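Plalemthorpe swap room reopens with more soft stuff than ever

Posted Tuesday, May 3, 2022

If you've been wondering what to do with that pile of fleece in the hall closet, good news! The swap room on Grinard Street is open again after being shut since October, and I went over on the first morning to have a look (and, okay, to drop off two bags of my own).

Mirjana Živković runs the place, and she had been there since before eight getting the seating corner ready. She wants people to sit down for a while this time, which you couldn't really do in the old layout unless you perched on a crate. So now there's cream-colored padded seating, and it's the first thing everyone wants to touch when they come in. 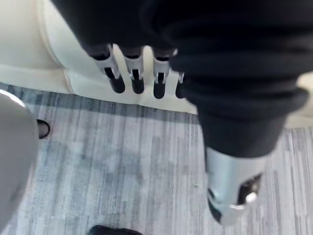
Pale seating and a room full of donated fabric might sound like trouble, but Mirjana isn't worried. She wipes everything down at closing with a damp cloth and a drop of dish soap, and she says she'd do the same at home. Her one request is that you leave pens in your bag when you sit down. There is a story there, and she wouldn't tell me all of it.

The numbers surprised me. Last season the room took in 1087 items, and 197 of those were blankets or throws. Coats used to be the big thing, but over the winter people kept calling to ask for anything soft and washable, so that's what Mirjana asked for in the reopening notice. The Mujić bakery next door let her tape a copy in the window, and I think half the street read it while waiting for bread.

The way it works has changed a little too. You can bring up to 12 items per visit and take home up to 12, and you don't have to bring anything to take something. Everything should be washed and fully dry. Please don't fold it into those tight little squares, either! Mirjana shakes every piece out to check for holes and pulled seams, and then it gets folded again her way, so you may as well save yourself the bother.

I got to help with the sorting for an hour, and I have to say it's a lovely way to spend a morning. Fuzzy things go together, smooth things go together, and dark colors stay away from light ones because of the lint. I kept stopping to squish things. Pale blue is my weakness, and I've got a bathroom that could really use some.

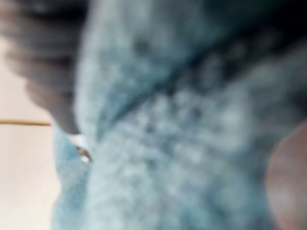

I took home one throw and a pair of pillow covers, so I'm well under my limit and plan to be back. If you're going mostly for bedding, go early in the week. Saturdays are for kids' clothes and get pretty loud, what with the strollers and everyone trying on hats at the same time.

One more thing about washing, from Mirjana: skip the fabric softener on fleece and plush. It leaves a coating and the pile goes flat. A cool wash and a good shake before you hang it up will do the job. She uses the unscented Dristel powder herself, but any mild one is fine.

The room is open Monday through Saturday, 9 to 1. Use the side door, and ring twice if it's locked. Drop-offs close half an hour before the end, and bags left outside overnight can't be taken in.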